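Skiltine robotics club, summer project thread. Saturday, August 11, 2018. I promised a few of you I'd write this up properly once we had something to tell, so get comfortable, it's a long one! (1/16)

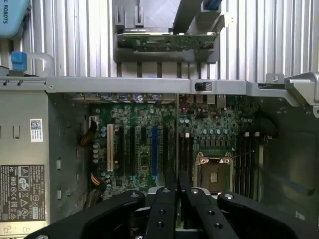 So the project is called Baudry, and the goal is to have our arm take apart an old desktop computer without a human hand going into the case. Memory, expansion cards, clips, cables, the lot. We meet in the back half of the shop classroom, and it has been a wonderful, sweaty, slightly cramped summer. (2/16)

Why old computers? The district was clearing out a storage room in June and offered us the pile before the recycler came. We said yes very quickly and then had to figure out where on earth to put them. My garage is involved. My family has been kind about it. (3/16)

The kids picked the name themselves, after two full meetings of arguing. I voted for something else and lost badly, and I've made my peace with it. (4/16)

We split into three groups early on. One does the gripper, one does the code, and one does what they call "the map," a big notebook with a page for every model of computer saying where things are and which way they come out. I thought the map group would get bored first. They are the ones who ask to stay late. (5/16)

The thing I didn't appreciate before we started is how much your own fingers know. You press a little latch, you feel it give, you ease off, and you never think about it. Try writing that down for a machine, one step at a time! We spent an entire afternoon on the word "gently." (6/16)

Memory slots are our main event right now. You have to open the clips before you lift, and the gripper has to come down straight or it leans on the slot next door. Our first working script was 824 lines long, and one of our ninth graders got it down a good deal by noticing we'd written the same move over and over with different numbers in it. (7/16)

CPU sockets we treat with a lot of respect. The rule in our room is that the arm may hover over a socket all it likes, but it does not go down on one until the code group has run the move on a cardboard mockup first. We have gone through a lot of cereal boxes. (8/16)

Cables are the hardest part, and I'll say that to anyone who asks. A slot stays where it is. A cable sags and curls and ends up somewhere different in every single case, so the notebook can only say "look around here" and after that you're depending on the camera. We're not there yet – maybe by November. (9/16)

A word on safety, because parents ask me at pickup (and they should!). Everything is unplugged and has been sitting a good long while before it gets to the bench. Power supplies stay shut. We don't open them, we don't poke at them, and the arm isn't allowed to either. Safety glasses on whenever it's moving. (10/16)

Money, since other club leaders have been messaging me. We had a $500 grant from Traron, the hardware store out by the highway, and most of it went to finger parts, screws, and replacement pads. The arm itself came to us on a long loan from Zisalo, and they've been very patient with our emails. (11/16)

The shop classroom was built in 1976 and so were its outlets, I think. If you're planning something like this, walk around your room and look at the power before you plan your tables. We moved ours twice and then moved them back. (12/16)

My favorite moment so far was a small one. The gripper picked up a memory stick, carried it over to the tray, and set it down so softly that the whole room just went quiet. Then somebody whispered "again" – and we ran it again, and it dropped it on the floor. Big cheer anyway. (13/16)

Next Saturday we try a full run on one machine, start to finish, with the timer going. The kids have set themselves a limit of 32 minutes. I think that's ambitious and I've told them so, and they've written my opinion on the whiteboard with a frowning face beside it. (14/16)

If you have an old tower at home that you'd like to pass along, we can take up to ten more before the garage situation becomes serious. Please take the hard drive out first and keep it. Drop-off is at the side door of the shop building during club hours. (15/16)

And thank you to everyone who has brought popsicles. I'll post again after the timed run, and I'm happy to copy pages out of the notebook for any other club that wants them, just leave me a note under this one. (16/16)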